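Posted 14/01/2018 by Zoi Tsakiris and Loukia Vasilakis

4. Listing language and time to first viewing

Sellers' agents in Mullia write most of their own listing text, and the local portal, Fimow, places no limit on its length. We took listings for detached homes and small acreage posted through the end of December and kept those that had a full text, an asking price and a recorded first viewing. This left 300 listings. Condominiums and land without a dwelling were dropped, as were homes that had been listed more than once under different agents.

Each text was coded for 12 features. Most were plain statements of fact: lot size, age of the roof, type of heating, garage spaces, distance to the nearest school. The rest were words of praise, such as "stunning" or "must see." Two readers coded every text separately and settled their differences by talking them over. The hardest cases were words like "updated," which may point to a new kitchen or to fresh paint.

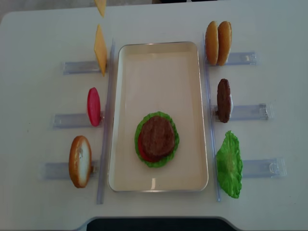
Asking price was handled in bands so that large waterfront homes would not be compared with starter homes inland. Within each band we sorted listings by the share of their sentences that gave a checkable fact. Listings in the upper half of this ranking had their first viewing sooner than those in the lower half, and the gap held in all bands but the highest. In that band buyers often came through an agent they already knew, and the text may have mattered less.

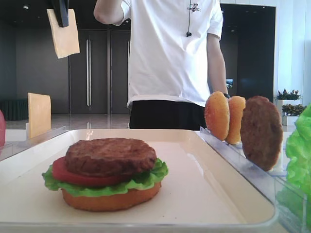

Figure 6. Gripper holding a square cheese slice, with a partly built toy burger on the tray.

Praise words had no clear link to the time before a first viewing. Listings that used many of them were also longer, and once length was taken into account the small difference went away. The one exception was Bielecka, the older district along the river, where heavy praise went with slower viewings – though the number of homes there is small and we would not lean on it. 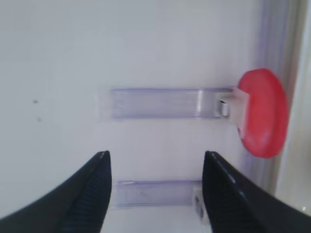
Roof age and heating type were the facts most often left out. Agents at Wuvwood, the largest office in the area, told us that they leave out the roof when it is old and expect buyers to ask. Our data cannot show whether this costs the seller anything at closing, as sale prices were missing for nearly half of the homes.

Related items
Open houses and weekend traffic in Mullia
How buyers read floor plans
Price cuts in the first month of a listing

Contact the authors | Copyright 2018 | Back to top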